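Sunday, suture bench, Rostdale

Great session on the soft pads today! The new pale batch from Swanson takes a stitch so nicely, and the short cuts gape open the way I'd hoped, red edges and all. Black thread shows up beautifully against it. 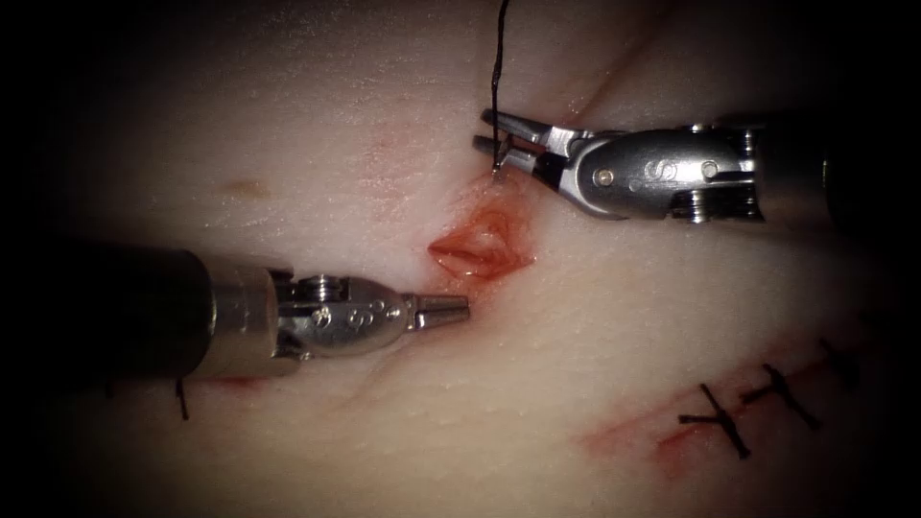
I want bites of 8 mm next time, same on both sides. Mine wander when I hurry.

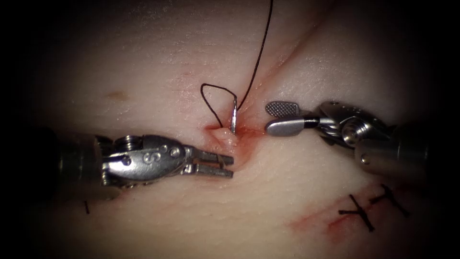

Also trying the Riveck thread at a shorter length (the long tail loves to snag, and I lose patience with it). Loops go on much easier if I keep the tail short and leave some slack before the second throw.

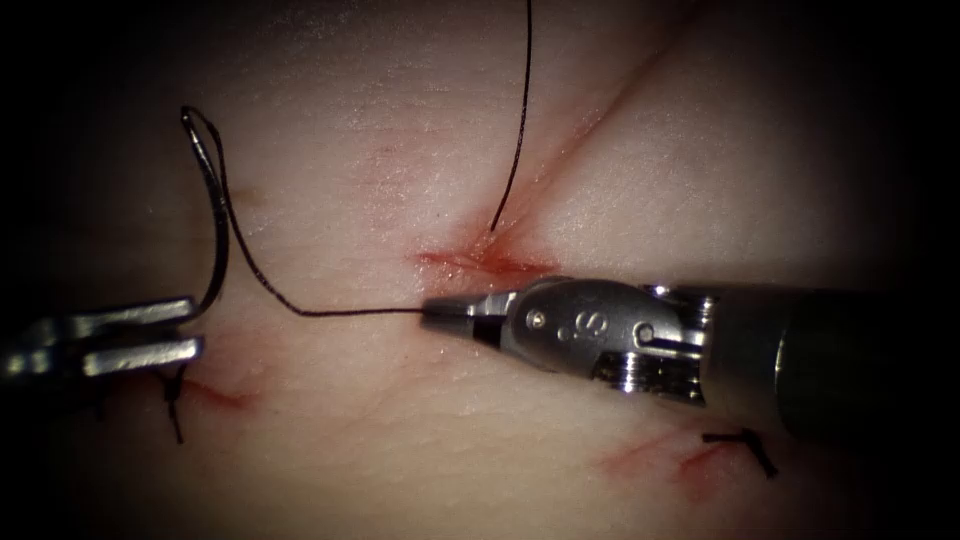
Knots: 2 throws one way, then one back, then snug it down gently. Pull too hard and the pad puckers. Love how much this stuff teaches you!

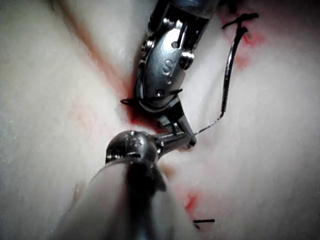

Ruairi Halliday wants me to try three throws first on the slippery thread, and to write down the pad batch every time. Batch 333, then.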